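Nillby Assembly Shop, Cell 2 (two-arm station)
Monthly walk-through checklist, August
Shift: early. Start time 6:30 a.m.

1. Walkways and floor marking
OK. The yellow line by the parts rack got repainted and it looks great. Please keep the Pryor carts behind it.

2. Emergency stops
OK. All tested, both sides of the cell plus the one on the pendant. The new one at the packing bench is finally at a height everybody can reach, big improvement!

3. Slow mode for teaching and setup
OK. Held at 10 percent with the key turned. Key goes back on the hook after use, and this month it was there every time I looked.

4. Cables
Needs attention. Add clips where cables lie loose, and check for rubbing at the end of each shift until that's done. Trekitz has the clips on order.

5. Pinch points
OK with comment. Two arms working over one board means the gap between the hands matters as much as the gap to you. Stay out of it even when both are holding still. Paused is not the same as locked out, so use the lock.

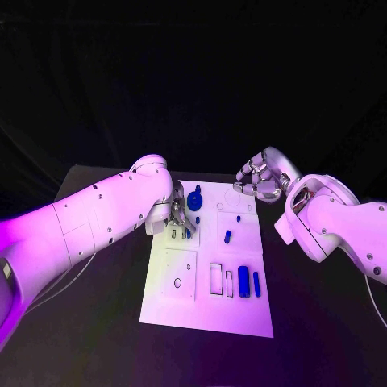
6. Lifting and reach
OK, and this is the one I'm happiest about. Before the cell, one person at this bench set small parts by hand for the whole shift, and sore wrists were the main thing people brought up at break. Now the bench job is loading boards, checking seats and clearing jams, and we trade places every 80 minutes. I've done it for a month and my thumbs feel like mine again.

7. Noise
OK. You can talk across the bench without raising your voice. Ear plugs still required near the Prirken press next door.

8. Lighting
OK. Keep the work light off the operator's eye line when you move the stand.

9. Training records
Open. 7 people signed off for running the cell, but fewer for jam clearing. If you want the second sign-off, put your name on the sheet by the time clock. It takes 30 minutes and it's fun, you get to drive the arms yourself (slow mode, see item 3).

10. Comments from the floor
"Could the fault messages be in plain words?" Yes please, passed on to Trekitz.
"Who do I tell when it drops a part?" Write it in the cell log, even if you fixed it in ten seconds. Those notes are how the grip settings get better, and our notes have been really good lately.
"Will there still be a hand bench?" Yes, it stays for repairs and short runs.

Open items: 4, 9. Recheck both at the next walk-through.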